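Support > Hand-held grippers > Flarow G2 > Set-up guide > Section 4

Print this page | E-mail this page

4. Setting the finger opening and camera view

Carry out this section after fitting new fingers, after any camera change, and every 100 hours of use. The tool must be connected to the Trimemum recorder and the trigger lock must be on.

4.1 Preparing the surface

1. Choose a plain, pale tabletop under even overhead light. Do not use glass or polished metal.
2. Clear the working area directly below the tool.
3. Wipe both finger pads with a dry, lint-free cloth.

Note: Wood grain, small knots and cracks do not affect the check. Strong glare between the fingers does. Move the lamp if the reading in step 8 will not settle.

4.2 Checking the open position

4. Release the trigger lock and let the fingers open fully.
5. Hold the tool above the table with the camera facing down. Open the Live View page on the recorder.
6. Compare the view with the picture below. Both finger tips must be visible, with clear table between them. The small round hole in the top of each finger, near the tip, must be in view. The left finger may sit a little lower than the right when the tool is held at an angle. 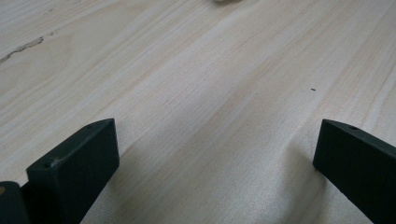
4.3 Storing the values

7. Select Calibrate, then Open. Keep the tool still until the bar is full.
8. Read the open value. It must lie between 1,044 and 1,416. If it is lower, check the linkage for dirt and repeat from step 4. If it is higher, a finger is loose; see Section 6.
9. Squeeze the trigger until the pads meet. Select Closed. The value must be 53 or less.
10. Select Store. The values are kept when the power is removed.

Caution: Keep fingertips away from the pads during step 9. The return spring is strong enough to pinch.

Caution: Do not put oil or grease on the finger pads. Replace any pad that has been in contact with either.

If Store is greyed out, one of the two readings is missing. Repeat steps 7 to 9 in order.

Issue 3, March 31, 2024. Grirnmont Technical Publications

Related items
Section 3: Fitting the fingers
Section 5: Cleaning the lens
Section 6: Loose or uneven fingers
Dumitrescu wrist mount: fitting sheet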